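Chapter 7
Business Improvement Districts and the Downtown Resident

Learning Aims
After studying this chapter, the reader should be able to describe how an improvement district is formed and funded, identify the groups with a stake in its decisions, and explain why many districts have moved from serving shoppers to serving residents as well.

7.1 A District Changes Its Purpose

When property owners in the center of Dekberg voted to form an improvement district, the plan they signed dealt almost entirely with trade. It called for cleaner sidewalks, brighter storefronts and a shared parking program. Housing was mentioned once, in a paragraph on vacant upper floors. At that time about 600 people lived inside the district boundary, most of them in two older apartment buildings near the rail station.

Within 20 years the number of residents had passed 2,000. Former warehouses on Carkent Street had been divided into apartments, and the Vrabec Building, once a department store, had reopened with homes on every floor above the first. The new residents did not pay the district assessment directly. Their landlords did, and passed the cost along in rent. Residents nevertheless began to attend the district's open meetings, and the matters they raised were new to its board: late deliveries, the lack of a grocery store, and the hour at which street sweeping began.

Noémie Hervieu, the district's second director, proposed that two board seats be set aside for tenants. The proposal was debated from September until the following spring. Owners of commercial property objected that those who paid the assessment should decide how it was spent. Supporters replied that tenants paid it too, though no bill carried their names. The measure passed after the number of seats was reduced to one.

7.2 Terms Used in This Chapter

An assessment is a charge placed on property within a set boundary to pay for services in that area. It is collected with the property tax but is held apart from general city funds. A service plan is the document that states what the assessment may be used for. In Dekberg, 90 percent of each year's assessment must be spent on services named in the plan. 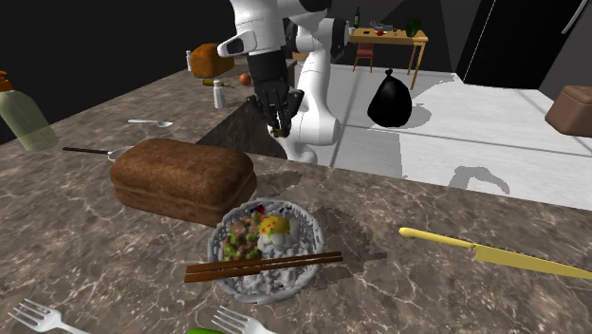 Figure 7.1 Robot arm and marble countertop (computer rendering).

Mixed use refers to the placing of homes, shops and offices in the same building or block. Section 7.3 compares the rules on mixed use in Dekberg with those of Worine, a smaller city in which the council, and no separate district, manages downtown services.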